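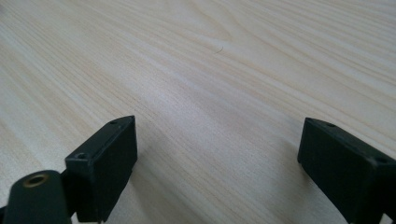 The project set out to write a start-of-run rule for hand-held gripper recording at the Ferkbridge bench, and to check whether operators could apply it without supervision. Existing lab guidance covers the storage of recordings in detail but says little on the state of the tool and the work surface before a run begins. The draft rule, referred to in this report as the Calloway procedure, defines a start state with two parts. The tool part requires both fingers to be in view, open, and holding nothing. The surface part requires the tabletop between and beyond the fingers to be clear. A single short dark hair or fiber on the pale wood was enough to show that "clear" had not been defined. Under the first wording the surface passed for one reader and failed for another. The revised wording sets a limit by size and by location, as given in section 3.2.

3.1 Scope

The procedure applies to bench work with the two-finger hand-held tool only. It does not cover fixed arms, mobile platforms, or work near a powered conveyor. Electrical safety is handled by the general lab rules and is not repeated.

3.2 Start state

a) Fingers open to the full stop, nothing between them.
b) Both finger tips visible at the lower edge of the view.
c) No object on the work surface unless listed on the task sheet.
d) Loose fibers, chips, or dust: remove if longer than 15 mm or if lying inside the marked task area. Otherwise record and proceed.
e) Hold the start state for 4 seconds before the first motion.

Item (e) was added after the first review. Short holds made it difficult to separate the start state from the approach motion when runs were indexed in Nodex, the log tool used for the project.

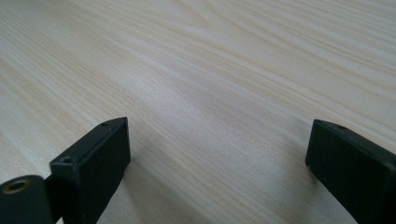 Page last changed: January, by the project author. Previous version: Draft B.

3.3 Surface and contrast

The bench top is light wood with a visible grain, and the fingers are matte black. The contrast makes the finger outlines easy to locate, and no marker tape was applied to the fingers. The grain is a different matter. It runs in long curved lines and in places bends around itself, so it should not be used as a position reference by eye. An early draft allowed operators to return the tool to "the same place on the grain." The phrase was deleted. Position is now set from the table edge with a steel rule before recording starts.

Bright areas on the wood were also considered. A washed-out patch is acceptable at the start if the finger edges remain distinct. If they do not, the lamp is moved and the start state is repeated.

3.4 Check of the procedure

A total of 1305 runs were reviewed against items (a) to (e), out of nearly 2000 in the log. The rest had no task sheet attached and were excluded. Item (c) produced the most disagreement between reviewers, mainly where the task sheet used general terms such as "small parts." Item (b) was the easiest to judge. Reviewers worked from the opening seconds of each run only, so nothing in the check bears on whether the task itself was completed.

3.5 Fasteners and inserts

The screw holes in the fingers and the brass-colored insert in the rounded part beside the left finger are inspected by hand before each session, with the tool switched off. Recordings are not accepted as evidence of this inspection, as a view from the tool cannot show whether a fastener is tight. The result is entered on the paper sheet and copied to Nodex at the end of the session.

3.6 Open items

The limit in 3.2(d) was chosen for the Ferkbridge bench and has not been tried on the darker surfaces at Cemdale. The hold time in 3.2(e) should be reviewed if the log tool changes. Task sheet wording is carried over to section 4.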